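Sunday, 4 p.m. Equipment notes, second go

Starting this again because the first version read like a sales leaflet and Derek said as much. The question is what we ask for in the next round, and the figure on the form goes in by the end of May whether I believe in it or not.

What is on the table:

- a second pair of hands (Meredith quote, black multi-finger type as now)
- the Prelanska wheeled base with two arms, instead of anything with legs
- overhead support rail from Esach
- spares, spares, spares
- service cover for another year

My view before doing any sums is that the list is in the wrong order. It's sorted by how good each thing looks when visitors come round. Sorted by what stops work, spares go to the top and the hands drop to fourth.

The sorting task is the one everybody quotes in the bids, so I'm using it as the yardstick. Two baskets, a few small things, put each one where it belongs. If a purchase doesn't help with that I want a good reason for it.
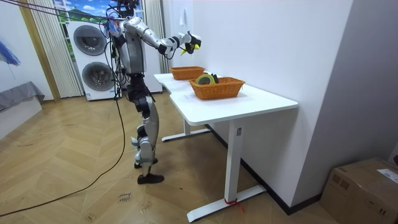
*Sorting station, long white desk, robot on the tether. Washer-dryer tower behind.*

Things that cost us nothing, or nearly nothing, and which I would do before signing any order:

1. The tether. It comes down off the upper body and lies across the floor in a long loop. Wekesa wants the Esach rail to deal with this. The rail may well be the right answer in the end, but the quote is for the whole room and we use one end of one desk. I have asked for a short length. They have replied with a brochure.
2. The floor. Herringbone boards, scuffed, with marker pen on them. Whatever we buy, I'd like a mat or a painted outline for where the feet go, and I'd like people to stop writing on the wood.
3. The desk. It is perfectly good. There's a line in the draft for a height-adjustable bench "for flexibility" and I have struck it out. Derek can put it back if he can name one day last term when we wanted it.
4. Baskets. Wicker, cheap, light. Light is the trouble, as a knuckle on the rim could shift one. Sticky pads from the hardware shop. Not a budget line.

Now the hands.

The Meredith quote says 95 per cent grasp success on household objects. I asked which objects and got a list of 6, all of them boxes or cans. No fruit, nothing with a hole through the middle, nothing curved. I wrote back asking for the raw trials and how many goes each object had. Reply: 100 trials. Whether that's per object or altogether they didn't say, and I've asked again. Until that's cleared up I'm treating the number as decoration.

Wekesa's counter-argument, written down fairly because he'll read this: the hands we have are the same family, spares are interchangeable, and a second pair means a broken finger doesn't cost us a fortnight. All true. But what he's describing is a spares kit. We could buy fingers and a drive unit for each side and leave the rest in the catalogue. He thinks the kit price is a rip-off compared with the pair. He may be right, and I'd like to see both prices on the same sheet of paper, from the same week, with delivery on.

The wheeled base. I've gone back and forth. For anything at a desk the legs earn us very little and they bring the tether and the support question along with them. Prelanska will lend a unit for 4 weeks, and I think we take the loan and promise nothing. Conditions I'd want in writing:

- our desk, our baskets, our objects
- their engineer may set it up but goes home afterwards
- we keep the logs
- no filming by them

Hutby had the same base on loan and sent it back. I've heard two versions of why. One is that it was too wide for their doors, the other that the arms couldn't reach the back of a bench. Both of those can be settled with a tape measure before the van comes. Somebody please measure our doors. I'll do the desk.

On reach, and on what the work asks of a hand: 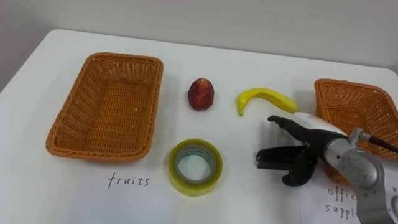 A strawberry-sized thing, a banana and a roll of tape ask for three different grips, and the tape alone can be taken by the rim or through the core. Lying flat, it's also low enough that the fingers have to come right down to the tabletop to get at it. None of that is in the supplier's test. I'd sooner pay for a week of somebody's time trying our own objects over and over with the present hand, and writing down each failure, than pay for a new hand on the strength of cans.

Same goes for the labels. "Fruits" in thin pen on white paper on a white table is hard enough for me to read from the door. The draft asks for a better head camera partly on the grounds that label reading is poor. Try a thick black marker and some coloured card first. If it's still poor, fine, I'll sign for the camera. There's also the matter of the arm getting between the view and the right-hand label, and a dearer camera in the same place will have the same arm in front of it. Move the label to the far side of the basket and see.

Service cover: I can't find a record of what we got out of last year's. Derek thinks two call-outs, I remember one, and the other may have been the software visit, charged separately. Need the invoices. If it was one call-out then the cover was poor value and we should go pay-as-you-go and keep the difference for parts.

Draft order of asking, for arguing with:

- spares kit for the present hands, both sides
- short rail, if Esach will quote for one
- Prelanska loan (carriage only)
- technician time for the object trials
- service cover, on hold until invoices turn up
- second pair of hands, next round
- camera, only after the marker pen

Wekesa will say this leaves us with nothing new to show. That's a fair complaint and I haven't got an answer to it, except that last time we bought something to show, it was in its crate until the warranty was half gone.

To do: chase Meredith on the trials. Chase Esach again. Doors (Derek?). Desk depth and height, me, tomorrow. Invoices. Buy marker, card, sticky pads out of petty cash and keep the receipt this time.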